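Tuhiwai Workshop Group – minutes, December 31, 2023

I'm writing these up at my kitchen table with a cold coffee, so forgive the typos. We got going late because the Proltville road was backed up, and then we spent a good ten minutes on who had moved the kettle.

Last meeting's minutes were passed with one fix: the Flerano order came to 687, and I'd typed 678. Sorry, all!

Next up was the back bay. I think it's looking pretty good, and I said so more than once. The slatted aluminum is staying where it is, rail along the top and all. We did talk for ages about whether the gray plate should stay upright against the slats or go flat on a bench. I like it upright (I can see the slots without bending over), and most people came round to that. Agreed to leave it until June and then look again.

Cables were the other gripe. There's one hanging down by the tripod stand and a couple of short ends poking up near the rail, and we'd all like them tied back or labeled before anything else goes in.

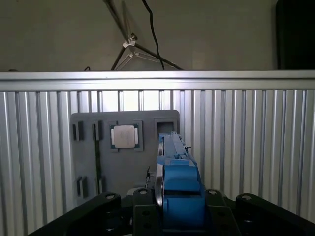
Darcy Harawira asked whether we'd priced more of the same extrusion before spending anything on shelves, and said the Protevetti quote of 1786 looked steep when it left out the brackets. Fair point, and I hadn't spotted the brackets. I'm going back to them for a full figure. We set a ceiling of 2000 for the whole job, delivery included, and if they can't do it under that we'll wait.

Painting the wall came up again. I'd love a brighter color than beige-gray, but the vote went 6 to 2 for leaving it alone. Oh well – I'll bring swatches next time anyway.

Still to do: me on the quote, Darcy on cable ties and labels. The kettle is back on its shelf.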